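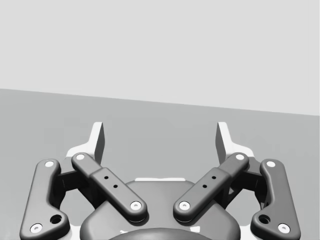

The two-fingered gripper in simulation, with the fingers open. Student project work, Tollent workshop.

Report on the visit to the student robotics project at Tollent

Members of the Farkas Technical School staff visited the robotics project at the Tollent training centre in December, at the invitation of the centre's head of studies, Jenő Dobos. The visit lasted one working day and included a tour of the workshop, attendance at two teaching sessions and a discussion with the students. The present report is intended for colleagues who were unable to attend and for the school's curriculum group.

Background

The project is open to students in their final two years. There were 15 students on the course at the time of the visit, working in pairs and small groups under the direction of Ferenc Somogyi. The course runs for 78 hours over the school year, most of it on Thursday afternoons, and leads to the Lusta schools' competition in the spring. The task set for the competition is to pick up small parts from a flat surface and place them in a tray in a given order. Each team submits its control program in advance and is marked first in simulation and then on a physical arm.

Morning session

The morning was given over to simulation. Students worked with a model of a two-fingered gripper in which the fingers are carried on pairs of links on either side of a central body. Mr Somogyi began by asking each group to open and close the gripper by command and to write down the width of the gap at several settings. The groups then compared their notes and were asked to account for any differences.

Visitors were struck by how plain the simulated setting was kept at this stage. The view used for the first exercises is in black, white and grey, with nothing between the fingers and nothing on the surface beyond them. Objects are added only when a group can bring the gripper to a stated position and stop it there reliably. Mr Somogyi explained that in earlier years students had been given a full set of parts from the first lesson, and that much time had been lost in moving parts about before anyone understood how the fingers travelled.

One group had written a program that logged every attempt at a grasp. By the day of our visit their log held 1,434 entries, and the students were preparing a short paper on the most frequent kinds of failure. The commonest was closing the fingers too early on the approach. A printed copy of their draft was given to us and may be borrowed from the staff library.

Afternoon session

After lunch the party moved to the workshop on the ground floor, where the centre keeps its physical arm. Time on it is booked in advance and each group has one turn a fortnight. We observed two groups. The first completed its run without stopping. The second had to return to its program after the arm halted short of the tray, and the error was traced to a distance entered in the wrong unit. Mr Somogyi left the students to find this for themselves, which they did before the end of the period.

The competition parts are supplied by Pemia, a local firm which also sends an engineer to judge the internal trial round. We were informed that replacement parts can take several weeks to arrive, and that groups are therefore asked to keep a careful record of loans.

Discussion with students

Eight students remained after the session to answer questions. Several said that they had joined the project with no experience of programming and had found the first month difficult. Asked what they would change, they mentioned longer turns on the arm and an earlier start to the written report. Two intended to apply for engineering courses.

Points for consideration

The visiting staff recommend that the school consider a shorter course on the same pattern, beginning with simulation only. The computers in Room 8 would be suitable, subject to confirmation from the technical office. Mr Dobos has kindly offered to share the exercise sheets for the first term, and a return visit by Tollent staff has been proposed for the new year.

The school wishes to thank Mr Dobos, Mr Somogyi and the students for their time and their hospitality. Comments on this report should reach the curriculum group by 26th December.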